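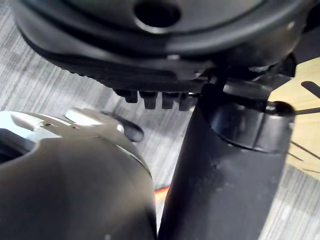 灰色のカゴと、木の棚のある暮らし

買い物カゴって、いつからあんなに気になる道具になったんだろう。きっかけは6月、Mevmontという小さな売り場づくりの会社に勤めるダリーナ・ビリクさんと、青果の並べ方の話で盛り上がってしまったこと。気づいたら私、近所のスーパーで野菜より先に棚を見ている。完全に変な客です(店員さん、すみません)。

で、まずはカゴ。私が好きなのは、薄いグレーで、側面が小さな四角い穴の格子になっているあれ。軽いし、中が透けて見えるし、白いマーブル模様の丸テーブルにぽんと置くと、急にカフェみたいな顔をするんですよ! 空っぽのときの、つるんとした底もいい。持ち手が後ろに倒れたままの、ちょっと気の抜けた感じも好き。うちでは同じような形のカゴを389円で買って、玄関でじゃがいも入れにしています。
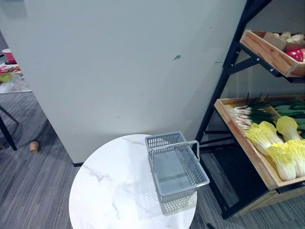
棚は「斜め」がえらい

ダリーナさんいわく、野菜の棚は平らだと奥が死ぬ。手前に傾けるだけで、奥のものまで目が合うようになるんだそうです。黒い金属の枠に明るい木のトレーをのせた棚は、色の強い野菜がほんとに映える。赤いパプリカなんて、端っこに一つ見えるだけでもう主役!

果物の並びも見飽きません。ピンクや黄色のまじった大きな赤いりんごは、どっさり山にする。隣のマンゴーは緑から黄、オレンジ、赤と色がばらばらで、帯みたいに並んでいるだけで楽しい。下の段は細長い木の台を仕切って、筋の入った細長い緑のウリを、ひと区画にまとめて。
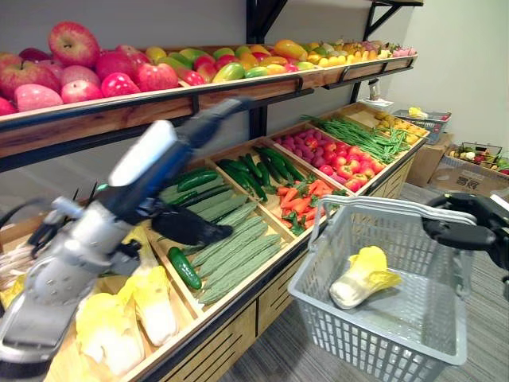

そして白菜です。カゴに一つ、斜めにごろんと寝かせるのが私は好き。葉先の黄色いひらひらがよく見えるし、なんだか今夜は鍋だなという気分になる。友人のスヴィトラーナ・ドヴハニュクさんは断然「立てる派」で、この件では20分くらい平気で言い合いになります。

家でまねするなら、浅い木のトレーを一枚、奥に本でもかませて傾けるだけ。私は台所の窓ぎわに幅40センチのを置いて、りんごとレモンをのせています。夕方に帰ってきて、最初に目に入るのがその色。つい一つ取って、流しの前でそのままかじってしまうんですけどね。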